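Teaching table clearing with hand-held grippers: how slow do I have to go?

Posted in Home & Small Lab Robotics by marginal_gripper

I'm putting together a set of demonstrations so our arm can learn to clear a place setting onto a serving tray. We record with hand-held grippers, so the person doing the teaching squeezes the handle, picks the thing up and sets it down, and later on the arm is supposed to do likewise. I have 544 takes so far. I was proud of them until Monday, when I sat down and watched a pile of them back to back, with a sandwich.

Everything on the plate side is fine. Thin things are where it falls apart. Chopsticks, skewers, knife handles, anything that lies flat and has no opinion about being picked up. My takes on those are full of little hesitations, second grabs, and a sort of pawing motion that I would not want a machine to inherit from me. The policy we trained in May has inherited it beautifully. It hovers over a chopstick like a man trying to remember why he came into the kitchen.

So: do I slow down and try to do every grasp in one clean go? Do I throw out the takes with fumbles? And is there a right way to hold a knife with these things, or do I just grab whatever part is nearest? I've read the Trumia forum threads and they all end with somebody recommending teleoperation and somebody else taking it personally.

Ewurabena Ayaaba

Don't slow down everywhere. Slow down in the last bit before contact and go at a normal pace for the rest. If you do the whole take at funeral speed, the arm learns funeral speed, and you will be standing there while it carries a fork across a table and reconsidering your career.

On fumbles, sort them into two heaps before you delete anything. A missed grasp that you then fix in one deliberate move is worth keeping, because the arm is going to miss too and it needs to have seen somebody recover. Pawing is different. If you go back for a second try without opening the fingers properly and backing off, bin it. I went through ours for the Bonsu kitchen set and the pawing takes were nearly all mine, recorded after lunch. I now record in the morning.

For thin things lying flat, a few habits that helped us:

Come down with the fingers already lined up across the stick, and don't twist once you're low.
Let the tips touch the tray before you close. You'll feel it in the handle. People stop short to be polite to the tray.
Close all the way, pause for a beat, then lift. The pause gives you a clear spot to cut on later.
Move the stick to a new angle before each take. We did 26 in a row with it parallel to the rim and got an arm that could only do parallel to the rim.

Knives: hold the handle across its narrow edges, with a pad on each side and the flat of the handle showing between them. The flat is then easy for the camera to see, and the pads have something firm to push against. Check that the blade points away from whoever is standing across from you. And whatever grip you pick, stay with it for the whole set. Mixing two ways of holding the same knife gave us a policy that aimed for the average of both, somewhere in the air.

The stick at the tray and the knife grip look like so:
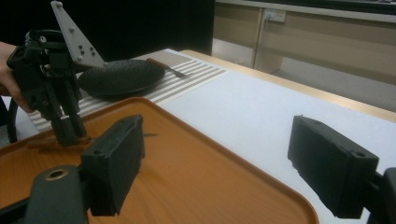
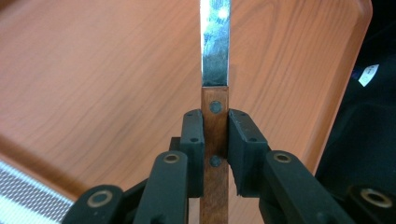 Before you record more

Watch 8 of your worst takes with someone who wasn't there and ask them to say out loud where the grasp starts. If they can't tell, the model has no chance either. Then write down your rules on one sheet — which grip, how long the pause, what counts as a fumble — and tape it up where you can see it with both hands full.

latchkey_dan

Just use teleop. I drive mine with a Drotaline controller and never have to bend over a table. Granted, it took me three evenings to pick up a spoon, and I still can't feel when the fingers touch anything, so I mostly find out from the noise. But my back is great.

If you're going to keep doing it by hand, put some grip tape on the pads. Fixed half my problems with chopsticks. I don't remember which half.

brindle_ok

+1 to sorting the fumbles. Would not do the tape unless you also put it on the arm's own fingers, otherwise you're teaching it with better hands than it's got. I did this. It dropped everything with total confidence.

Also, whoever borrowed the calibration board from the Welotska meetup, please bring it back.

Related threads
My arm picks up the plate but won't let go
Clear tray, shiny fork: depth readings all over the place
How many demonstrations before you give up on a task?
Two people recording the same task, one left-handed
Cutting long recordings into single grasps without losing your mind
Dull knives for practice: where do you get yours?

Contact | Community rules | Copyright remains with the posters | Back to top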